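# O contrato de manutenção devia pagar por horas sem avaria

A maioria dos contratos de manutenção de ar condicionado que me passam pelas mãos remunera visitas. Duas por ano, às vezes quatro, com uma lista de verificação em anexo e uma assinatura no fim. O cliente compra presença. O que lhe interessava comprar era disponibilidade do equipamento, e os dois valores têm pouca relação entre si.

Tomo como referência um edifício de escritórios que acompanhei com o Joaquín Vergara, então responsável técnico da Galteo. O registo de funcionamento de uma das unidades de cobertura marcava 3.929 horas de compressor no ano. A unidade do lado, do mesmo modelo e coberta pelo mesmo contrato, tinha pouco mais de metade. Recebiam as duas o mesmo número de visitas, os mesmos filtros e a mesma folha preenchida. A primeira avariou três vezes, sempre no contactor; a segunda, nenhuma.

Não é preciso telemetria sofisticada para corrigir isto. Um contador de horas e um contador de arranques resolvem a maior parte dos casos. O desgaste do contactor depende dos arranques, o do rolamento do ventilador depende das horas, e o da bateria de condensação depende do que anda no ar à volta do edifício. O calendário não mede nenhuma destas grandezas.

O argumento contrário mais sério ouvi-o ao Wenceslao Orellana, que gere equipas há muito mais tempo do que eu. Diz ele que o calendário permite planear. Uma empresa com 74 contratos tem de saber em novembro quantos técnicos vai precisar na primavera, e um plano que oscila com as horas de funcionamento deixa gente parada numa semana e em falta na seguinte. É verdade, mas as horas acumuladas são previsíveis. Com um ano de leituras, a data em que uma unidade chega às 3.000 horas estima-se com margem suficiente para marcar o serviço. O planeamento fica mais trabalhoso, e esse trabalho tem um custo que deve aparecer no preço.

Há depois a questão da carga de refrigerante. Continuo a ver equipas que ligam os manómetros em todas as visitas porque a lista o pede. Cada ligação perde uma pequena quantidade de gás e pode introduzir humidade. Numa unidade selada, com temperaturas de insuflação e retorno coerentes, e subarrefecimento normal na última medição, a ligação não se justifica. Um contrato que paga por linha preenchida incentiva precisamente essa operação.

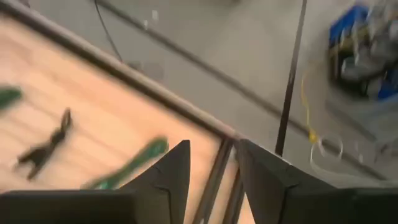

*Tampo de madeira clara e chão de betão.*

A objeção comercial é conhecida: o cliente não sabe comparar propostas com base em disponibilidade. Também não sabe comparar listas de verificação, compara o preço final. Proponho uma cláusula simples — parte fixa para inspeção e consumíveis, parte variável reduzida por cada hora de paragem imputável à manutenção. A definição de "imputável" tem de constar do contrato, com exclusão expressa de falhas de alimentação elétrica e de intervenções de terceiros. Sem essa definição, a cláusula acaba em disputa no primeiro verão.

O Joaquín aplicou uma versão disto em três edifícios. Na segunda-feira enviou-me o modelo de anexo, ainda sem a parte relativa às caldeiras, que exige outros contadores e outra discussão.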